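Participants wanted: comparison of hand-held grippers
Plirkilix, Saliba workshop

Plirkilix is looking for people who can help us to compare two sets of finger pads for our hand-held grippers. The work is part of the Markcombe project, which began in January. You do not need any experience with robots. We are more interested in people who are patient with their hands and who will tell us when something feels wrong.

In one session you work at a table with a gripper in each hand. You do short office tasks, such as taking the cap off a stamp, stamping a paper slip and putting the cap back. Each task is repeated with both sets of pads. The order is decided by us before you come, and we ask you not to change it. After every block you fill in a one-page form about grip, weight and how tired your fingers are.
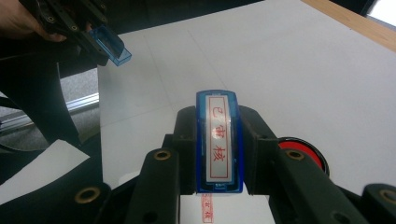

Stamping task: the stamp between the finger pads, the cap in the second gripper.

So far we have recorded 1,289 repetitions, and we would like to reach 3,388 before we choose the pads for the next version. Small smooth objects are the most difficult for us. They can turn between the pads when you press down, and we want to know if the softer set is better in this.

Who can apply
You are 18 or older.
You can stand for one hour, with pauses.
You have no injury in the hands, wrists or shoulders at present.
You can read simple instructions in English.
Left-handed persons are very welcome, we have too few of them.

What we offer
A session takes two hours, including the introduction and a break. You can come for up to seven sessions, but not two on the same day. Each session is paid, and the rate is written in the agreement which you receive before the first visit. Travel by bus or train is paid back if you keep the ticket.

The cameras on the grippers record the table and sometimes your hands. We do not record sound. The recordings are used by Plirkilix and by our partner Iltiment, who makes the controller.

How to apply
Please write to Siiri Siliņa at the Saliba workshop until Tue 1 April. Tell us which hand you write with and on which days you are free. For questions about payment or the agreement, please ask for Raquel Mota. We answer all messages, also when the places are full.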